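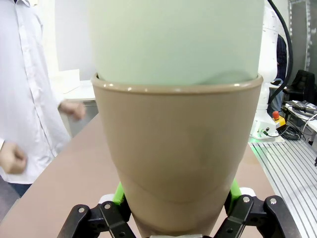

Unit 6: Grip loss and protective stops during cup handling

Reading before lab: Section 2 of the cell manual, and the incident sheet by Hazel Bellamy (on the course page under Parsons).

6.1 The incident

In August the Tiltumik cell recorded a dropped part during a nested-cup transfer. The task was to lift a tapered cup with a second, lighter container seated inside it and set the pair down on the far side of the table. The gripper closed on the lower part of the outer cup, the lift began, and the outer cup slid downward between the finger pads. The controller did not flag the loss. The arm completed the remaining path with closed jaws and nothing in them, and the operator, Brayden Zacharias, pressed the emergency stop when the wrist came down over the fallen parts.

Nobody was hurt. The log entry is number 3865.

6.2 Why a tapered cup is a poor grip target

A cup that narrows toward its base has walls that are not parallel to the pads. When the pads press inward on a wall that leans outward going up, the contact force has a vertical component. For a cup standing upright, that component pushes the cup up against gravity, and a low grip is stable as long as both pads sit flat. If one pad touches first, the cup tilts, contact shrinks to a line along one edge of the pad, and the available friction is no longer the value used in the planning sheet.

Thin walls add a second problem. The wall deflects under load, the jaw position reading changes, and the controller can take the deflection for normal closing.

The load inside also matters. A tall inner container raises the center of mass well above the pads. Any sideways acceleration at the wrist then produces a moment that the two pads resist only over their own height.

6.3 What the controller checked

The Culent gripper driver reported "object held" when the jaws stopped before the fully closed position. This was tested once, at the end of the close command. It was not tested again during the lift. A loss after that point left the flag set – the program had no reason to stop.

Chalerm Saengthong's review found 47 earlier cycles in which the jaw position changed during the lift without a fault being raised. In most of them the cup stayed in the jaws.

6.4 Changes made

Jaw position is now read throughout the move, and a change beyond the set limit triggers a protective stop. Wrist acceleration is reduced for any stacked load. The approach is centered on the cup before closing.

A protective stop is not an emergency stop. The first is issued by the controller and can be cleared from the pendant. The second is a manual action and requires a reset at the button, followed by a check of the cell before motion is enabled. Students confuse the two every year in the lab report.

6.5 Lab rules for this unit

Keep hands outside the marked area while the arm is enabled, including when a part has dropped. Know where the red button is before the first cycle. Do not catch a falling cup.

Problems

1. Sketch the contact forces on a tapered cup held by two flat pads. Show the case where one pad touches early.
2. State a condition on jaw position that would have detected the August loss. Give one case where it would stop the cell without need.
3. Compare the moment at the pads for the single cup and the nested pair under the same wrist acceleration.

Hand in to Amos Dvorak. The Hillano data sheet may be used for pad friction.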